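[pale-finishes] Re: Soap or oil on a light table top?
October 2020

On the list, a member wrote:

> I have been lurking here for a while and finally have a question.
> I am making a set of small tables for a tea room and the owner
> wants the tops to stay as pale as possible. I tried the Skevico
> clear oil on an offcut and it went the colour of weak tea. I have
> read the old threads about soap finishes and I can't work out
> whether people use them on tables that get real use, or only on
> things that sit in a corner.
>
> Specifically:
>
> - does soap hold up to cups and wet cloths?
> - what grit do you stop at?
> - can I go over it with oil later if it doesn't work out?
>
> The timber is ash from Gumede, with one top in birch because I ran
> out. Nothing has been glued on the underside yet so I can still
> change my mind about most things.

I'll take these more or less in order, with some bits added from my own notes. I have used soap on tables for long enough to have got most of it wrong at least once. Others will disagree with parts of this and I hope they say so.

On whether it holds up. Yes, if somebody is going to look after it. A soap finish does not stop water getting into the wood. What it does is fill the surface a little and make it easy to wash. A cup left overnight will leave a ring. The ring will usually come out the next time the top is washed, but the owner has to be a person who will wash it properly and not with whatever spray is under the sink. For a tea room I would want to ask who wipes the tables and what with. If the answer is a supermarket kitchen spray, soap will be stripped off inside a month and the tops will go grey where people rest their arms.

I did a set for a cafe that had this exact trouble. The tables nearest the counter got wiped the most and looked the worst. We moved them over to a bucket of soapy water and a well wrung cloth, and the tops came back over the following weeks without any sanding. The owner was happy enough, though she did say she would not have picked it if I had explained the bucket beforehand. So explain the bucket beforehand.

On grit. I stop at 200 or whatever is nearest to it on the roll. Going finer makes the top feel lovely for a day and then the first wash raises the grain and you are back where you started. Raise the grain yourself before you put any soap on. Wipe the whole top with a damp cloth, let it dry until the next day, then sand lightly by hand with the same paper, going with the grain. I do that twice on ash and twice on birch. Oak can need more. Don't press hard on the second pass, you only want the fuzz off.

Sand the edges by hand too. It is easy to forget them, and on a small table the edge is the part people touch most. Ash end grain in particular will drink soap and then look a different colour to the top unless it has been taken a bit further.

On the soap itself. I use Kamolari flakes, which come in a 900 g bag. Any pure soap flake should do, but read the packet for perfume and for optical brighteners, the stuff that makes sheets look white. Brighteners will leave a bluish look on ash that you can see by a window and not under a lamp. I found that out after delivering.

I don't measure very carefully. Put flakes in a jug, pour on hot water, stir, and leave it until it is cool. If it sets like custard it is right for the first coat. If it is thin like milk it is right for the washing later. Too thick is better than too thin, you can always let it down. It keeps in a lidded tub, and if it separates just stir it.

Put the thick one on with a sponge, plenty of it, leave it a few minutes and wipe off everything that has not gone in. Let it dry overnight. Do the underside the same day. I know the underside of a table seems like a waste of soap, but a thin top that gets wet on one side only will cup, and I have a stack of offcuts that prove it. Two members wrote about this in the spring and both had left the undersides bare.

After the first coat it will look patchy and you will think it has gone wrong. Carry on. It evens out by the third or fourth coat. When it has dried, rub it with a dry cotton cloth until it stops feeling draggy.

My own bench tables are small square ones in light wood, and they are what I go by when someone asks me how pale is pale. 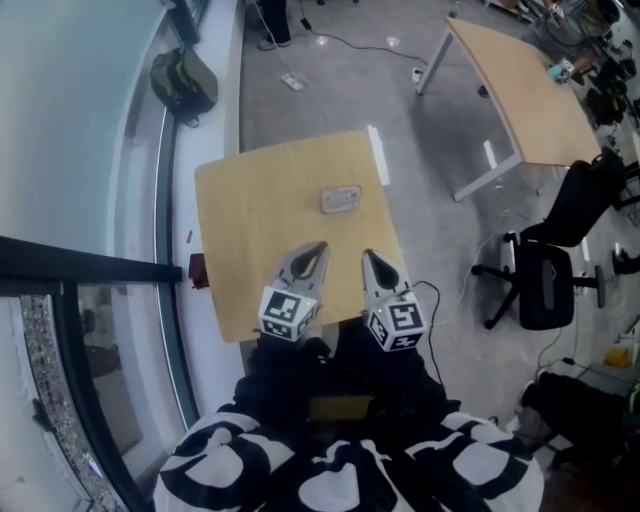
One of the small square tables, light wood.

Colour on a screen is no use for judging this sort of thing, so please do a sample board of your own. Use the same timber and the same sanding as the real tops. Divide it up with masking tape and leave one strip bare. Put half of it in a drawer and the other half on a windowsill. I started my last board in March and the bare strip on the windowsill has gone yellower than the soaped ones, which surprised me. The strip with the Skevico clear is the darkest of the lot by some way, so your weak tea matches what I see.

There is also the white-tinted oil that Nakenov sell. I have nothing against it. It starts out closer to raw wood than any clear oil does, and it will shrug off a wet cup in a way that soap won't. The two things I don't like are that the white pigment sits in the open grain on ash and shows as pale streaks, and that patching a worn spot is hard to do without a visible edge. On birch, with its tight grain, the streaks don't come up. If your owner wants to be able to forget about the tables, I would try that on a spare piece before giving up on oil altogether. Thin coats, wiped right back. Lay the rags out flat outdoors to dry afterwards and don't leave them bunched up in the bin, they can catch fire on their own.

On going over soap with oil later. You can, but not straight over. The soap has to come out first or the oil goes on blotchy and stays sticky. Wash with plain warm water a few times, let it dry for several days, then sand back to clean wood. On a solid top that is an afternoon's work. On veneer I would not try it. Going the other way, from oil to soap, is worse, because the oil has gone in deeper and the colour stays whatever you do. So if you are in doubt, start with soap.

On mixing ash and birch. With a clear oil the two will drift apart, the birch going warmer and the ash more straw coloured. With soap they stay closer together, though I would still put the birch table somewhere away from the others. Or sell the owner on it being the odd one out. Check whether the birch is solid or ply too, you didn't say. If it is ply, go very gently with the sanding.

A few things you didn't ask about.

Iron. Keep wire wool away from the tops altogether. A few bits get caught in the grain, the soap water gets to them, and you have grey specks. On oak they go black. Use a nylon pad if you need to rub back between coats. The same goes for steel screws poking up from underneath in a thin top, I use brass ones near the surface.

Hard water. Ours is very hard here and soap made up with it leaves a scum that dries as a white bloom. I boil the water and let it settle, or use rainwater from the butt put through a cloth. If you live somewhere with soft water you can ignore this paragraph.

Red wine, beetroot and turmeric. The first comes out if you are quick. The other two don't, in my experience, on soap. If the tea room does lunches it is worth a mention. I have had turmeric fade by itself near a south window over a summer but I would not promise that to a customer.

Candles. Wax lifts off fairly well once it is cold, with the edge of a plastic card. Don't iron it through paper, the heat drives it in.

Care sheet. I give each customer a half page of instructions and a tub of flakes with the finished job. It says to wash once a week for the first month and after that whenever the top starts to look dry, to wring the cloth out well, and to wash the whole top and not just the mark. Washing only the mark leaves a clean patch that looks like a stain. I can send the text to the list if anyone wants it, it is nothing special.

On the glue: if the battens under the tops are going across the grain, slot the screw holes and leave them dry. Ash moves a fair bit and a tea room with a steamy urn in it will be damp in the day and dry at night.

Somebody asked off list whether Gumede still do the thinner ash boards. They did when I last went in, but you have to ask at the desk as they are kept in the back shed and are not on the price list. The boards I got were good and flat, with a bit of brown heart in a couple that I kept for legs.

Let us know which way the owner goes, and whether that birch is ply.

--
To leave this list, send a blank message with "unsubscribe" in the subject line.
Please trim quoted text when replying.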